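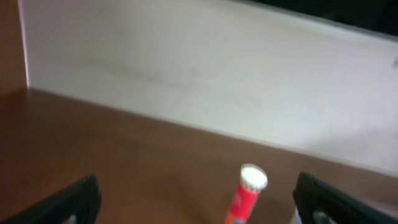
Page 18

Closing on a Round Tube

By now your team has the Brika arm clamped down and talking to the laptop, so well done! Take your time with this part - it's the one everybody wants to rush.

1. Stand the tube on the table with its white lid up, and bring the arm in with both fingers open.

2. Look at the wrist view on your screen. You want the red tube in the gap, with a finger on either side. If it sits a little nearer one finger, as it does for us, nudge the wrist over until you like the spacing.

3. Set the closing speed to 50 and leave it there for your first few tries, please, however slow it feels.

4. Press Close, and keep a hand near the stop button.

5. Write down the finger reading in your club notebook. Ours at Grilstead was 1,101 the first time, but yours may well differ.

Note: A slightly blurry view is fine for this exercise. Hui-mei Yang has the focus steps on page 50 if it bothers you.

Caution: Never type in a force limit above 4,000. Keep sleeves and long hair well back, and ask Elspeth Rutherford before you change the finger pads.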